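Ticket 200: gripper loses the cloth during fold task
Opened by: Mỹ Khổng
Assigned to: Dennis Ogola
Status: open
Priority: normal

18 Mar 2024, Mỹ Khổng
Second-year folding project, arm 2. The gripper closes on the yellow waffle cloth and lifts it, then one corner slides out before the fold starts. Same result at 50 and at 100 per cent closing force. No error in the log. The thin cotton cloth runs fine with the same script.

Dennis Ogola
Are both fingers taped? Please check the black tips are seated, then rerun with the lift speed halved and leave everything else alone.
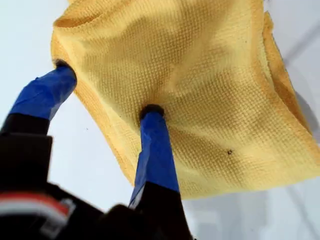

Clutudcombe College – Robotics Club, Soft Materials Group

Mỹ Khổng
Both fingers have the blue tape on and the tips are pushed home. With the lift speed halved it holds for longer but still drops the corner. The approach height is still the one Shota set for the cotton.

Shota Aoki
That height is too low for the waffle cloth. The fingers push up into it and it bunches at the hem before they close. I have raised the approach in the config and saved it as a separate profile, "waffle". Please don't overwrite the cotton one.

Mỹ Khổng
Ran the new profile after lunch. Better, but the left finger closes a little late. Encoder reads 2,900 at full close, the right one reads the same.

Dennis Ogola
Then it is probably the tape. Jozef has the spare roll in the Retside cupboard. Retape the left finger, one layer, no creases near the tip, and recalibrate. Leaving this open until then.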